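4.3 Setting Up a Timed Writing Session

This section covers the creation of a timed writing session in Telton for language exam practice. It applies to center administrators and to teachers with the Session Owner role. Speaking sessions are covered in 4.5.

Before you start, check that the class list has been imported (see 3.2) and that at least one prompt set is marked Ready.

1. Sign in and open Sessions > New > Writing.

2. Enter a session name. Names can contain letters, numbers and hyphens. The name is shown to students on the waiting screen and printed on the report.

3. Select the exam profile. The profile sets the number of tasks, the minimum word count for each task and the band descriptors used for marking. Custom profiles appear at the bottom of the list.

Note: The profile cannot be changed after the first student has joined. To use a different profile, close the session and create a new one.

4. Select a prompt set. Click Preview to read the prompts as students will see them. Charts and diagrams for Task 1 are scaled to the width of the student's window.

5. Set the time for each task. If Single Clock is on, the task times are added together and students may move between tasks freely. If it is off, Task 1 locks when its time runs out.

6. Set the Warning Time. The default is 10 minutes before the end. The clock in the student window turns orange at this point. No sound is played.

7. Under Hardware, select the workstation group. Each group can hold up to 14 workstations.

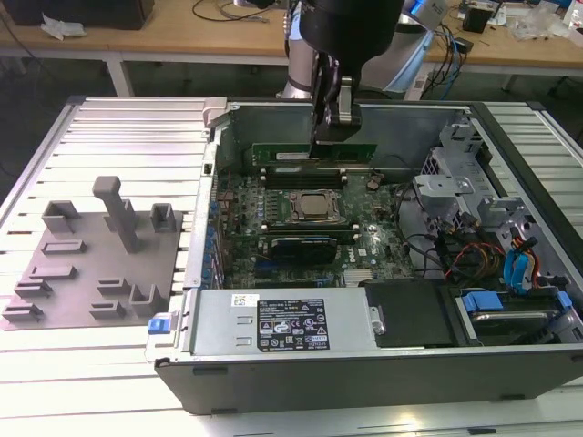 Figure 4-6. Desktop tower with side panel removed.

Caution: Do not shut down or restart a workstation while a session is open on it. Text typed after the last automatic save is lost. Automatic save runs every 14 seconds and cannot be turned off.

8. Set the keyboard layout. Spell check, predictive text and paste are off by default. Paste can be allowed for practice sessions only, and the report will carry the label "Paste allowed."

9. Click Save as Draft. The session appears in the list with a gray marker.

4.3.1 Assigning Markers

Each script needs one marker. A second marker is optional.

1. Open the draft session and select the Markers tab.

2. Click Add and type the marker's surname. Only users with a current marking certificate are listed.

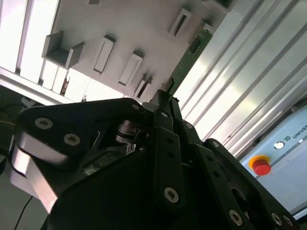
3. Choose Split or Double. Split divides the scripts evenly among the markers. Double sends every script to two markers, neither of whom can see the other's bands until both have submitted.

Example: with Double selected, Hagedorn and Yusuf are both assigned Script 4. Hagedorn enters 6.5 for Task Response and Yusuf enters 7.0. The difference is within the default tolerance of 0.5, and the script is released. A larger difference places the script in the Review queue, where the Session Owner enters the final band.

4. Set the marking deadline. Scripts still unmarked at the deadline stay assigned, but a reminder is sent each morning at 8:00.

Note: Comments typed in the Private field are not included in the student report. Comments in the Feedback field are included exactly as typed. Markers should check the field label before saving.

4.3.2 Opening the Session

1. Select the draft and click Open. The marker turns green and a join code is displayed.

2. Give the code to the students. Codes are not case-sensitive.

3. When all students show as Waiting, click Start. Late arrivals can be admitted from the Attendance tab and may be given extra time individually.

To end a session early, click Close and enter the join code again to confirm. Scripts are submitted as they stand at that moment. A closed session cannot be reopened.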